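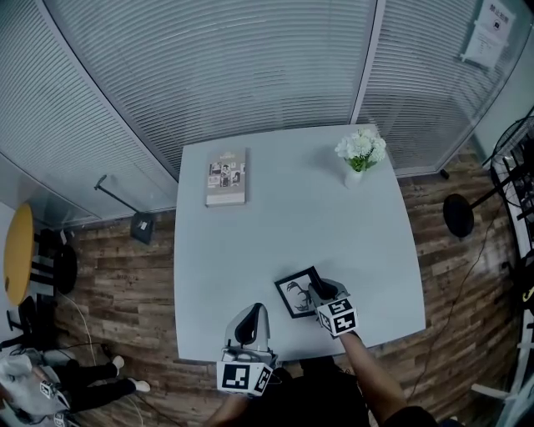
Recording a Table Task with Two Hand-Held Grippers: Guide for Club Members

Print this page | E-mail this page

This guide is for new members of the Closstead student robotics club. It explains how we record the task "pick up the picture frame" at the white table. Please read all steps before you take the grippers.

Before you start

Tell your partner which task number you do. Our frame task is number 57 in the club list. Put your phone and keys away from the table, and push loose cables to the side where your feet will not go.

1. Place the objects. The small black frame with the deer print lies flat near you, a little to the right. Turn it at an angle, and use a different angle in every recording. The book goes far to the left and the vase with white flowers goes near the far right corner. These two are not touched in this task, but they must stay in the view.

2. Check the marker cubes. Every gripper carries a white cube with black-and-white square patterns. Wipe it with a dry cloth. If your sleeve is long, pull it back so that it cannot fall over the pattern.

3. Start the recording in Vuteo and stand still with both grippers open. Count slowly to three.

4. Move the right gripper over the right side of the frame. Come from above and keep the left gripper low, at the near edge of the table. Many beginners forget the left hand and let it hang down. Then the left cube is lost and we must delete the recording.

5. Close the fingers on the edge of the frame, not on the print. Press the handle softly. If you press very fast, the frame jumps and turns.

6. Lift the frame to the height of the vase, wait one second, and put it down in a free place. Open the fingers fully before you move away.

7. Stop the recording and write the result in the Clornia sheet: good, repeat or delete. Do not leave the cell empty.

How many do we need?

Every member makes 23 good recordings of each task. Until now the club has 3,898 recordings in total, and we want to train the first model in April.

Comments

Radomír Vlček: In step 6, can the left gripper help to lift? My right wrist gets tired.

Xuelian Lü: No, in task 57 only the right one lifts. Two-hand lifting is task 115. Make a break after ten recordings, it helped me.

Sihan Meng: Please add that the handle screw should be checked too. Mine was loose and I had to repeat the whole set.

Last updated: 2026-02-15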